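Heltamitz Library District to End Overdue Fines in April

The Heltamitz Library District will stop charging overdue fines on all adult materials beginning in April, following a vote by its governing board. Fines on children's and teen materials were dropped in an earlier budget year. Existing overdue balances will be cleared from borrower accounts at the same time, and no application is required.
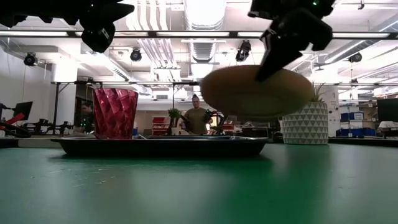
Vol. 25, No. 2

The change applies to books, magazines, audiobooks, and films borrowed from the central library in Heltamitz and from the branches at Ultness and Farah. According to the district, 393 borrowers are currently unable to check out materials as a result of unpaid overdue charges. Their borrowing privileges will be restored when the new policy takes effect.

Charges for lost and damaged items will remain in place. An item will be considered lost when it is 25 days past its final due date, and the replacement cost will then be added to the borrower's account. If the item is later returned in usable condition, the full charge will be removed. Borrowers who have already paid a replacement cost may request a refund at any service desk, provided they present the original receipt.

The district stated that overdue fines have made up a small and shrinking share of its income for several years, and that the staff time spent collecting and recording them could be put to better use. The loss of income will be covered within the current operating budget. No reduction in opening hours or in the purchase of new materials is planned.

Loan periods will not change. Most books may be kept for three weeks and renewed twice, unless another borrower has placed a hold. Films and magazines will continue to circulate for one week. Reminder notices will be sent by email or text message before each due date, and borrowers who prefer a printed notice may ask for one at the desk.

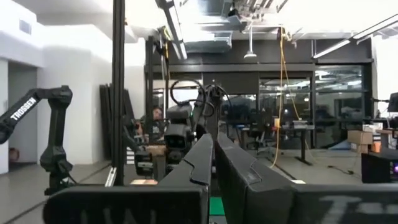

Residents of Triltirness, who have used the Heltamitz libraries under a shared borrowing agreement, are included in the new policy. Materials requested from libraries outside the district are not. Late fees on those loans are set by the lending library and will be passed on to the borrower as before.

The board considered over 148 written comments before the vote. Most supported the proposal. Those opposed were chiefly concerned that popular titles would be kept too long and that waiting lists would grow. In response, the district will continue to suspend borrowing on any account with an item more than two weeks overdue until that item is returned or renewed. Return times will be reviewed after the first full year, and the findings will be presented at a public meeting.

Book returns outside the central library and the Ultness branch remain open at all hours. The return at Farah is available only when the building is open. Borrowers are asked to confirm that their contact information is current before the policy begins. This may be done through the online catalog, by telephone, or in person at any branch.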